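Drivirwood Repair and Reuse Library
Progress report to the Flurnau Fund, spring quarter
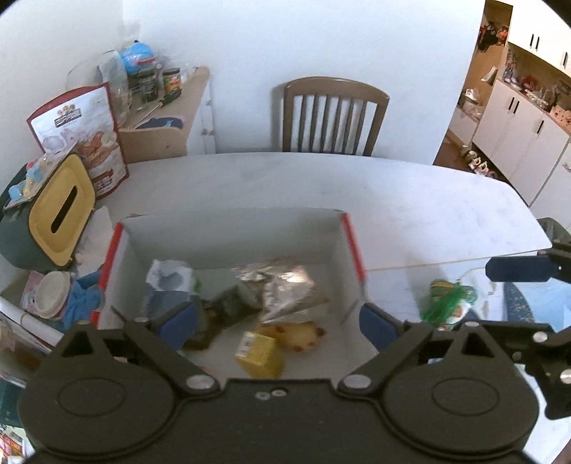

An open box on the marble-patterned table.

We're two quarters into the grant and so happy with how it's going! When we applied, we hoped to have 80 households borrowing from the library by the end of spring. We closed March with 121 members and 207 loans, and the Saturday opening is now busy enough that we've put a second desk by the side door.

What people borrow

Sewing machines are still out in front, with the carpet cleaner close behind (it has a waiting list, and we think it deserves one). The big surprise has been kitchen gear. Preserving pans, pasta rollers and a dehydrator went out almost every week, and people keep bringing back jars of things for us to try. We've started a recipe binder on the front counter and it's filling up fast.

Garden tools were slow over the winter, as expected. They picked up the moment the ground softened, and the two long-reach pruners are booked through the end of next month.

Repair evenings

We ran 17 repair evenings, one more than planned. Lamps, toasters and zippers make up most of the work. We had a lovely run of old radios too, including a Stuvetti portable that came in silent and went home playing. Not everything can be saved. Cordless vacuums are hard for us, mostly on account of glued cases and batteries we can't get hold of, and we now tell people that when they book so they don't make the trip for nothing.

The beginners' mending class, held in the Baranauskienė room upstairs, filled both times we offered it. Several people from the first class now help at the repair evenings, and we'd love to run it again in the fall with a few more machines.

Money

Spending is on track. Shelving came in under budget and we moved the difference to spare parts, as agreed with your office. Insurance went up at renewal, and we've covered that from membership fees. The full sheet is attached separately.

What has been harder

Late returns are a nuisance. Text reminders have helped, but the system sends them at 6 a.m., and we've heard about it! The supplier says the time can be changed in the next update. Storage is also tight. Larger items are stacked two deep in the back hall, and getting the tile cutter out takes two people and some patience.

Next quarter

We'll open on one weekday evening for people who work Saturdays, finish labeling the hand tools, and try a small delivery round for members who can't easily get to us. We'd also like to talk with you about moving part of the publicity budget into storage racks. A short note on that will follow with the next claim.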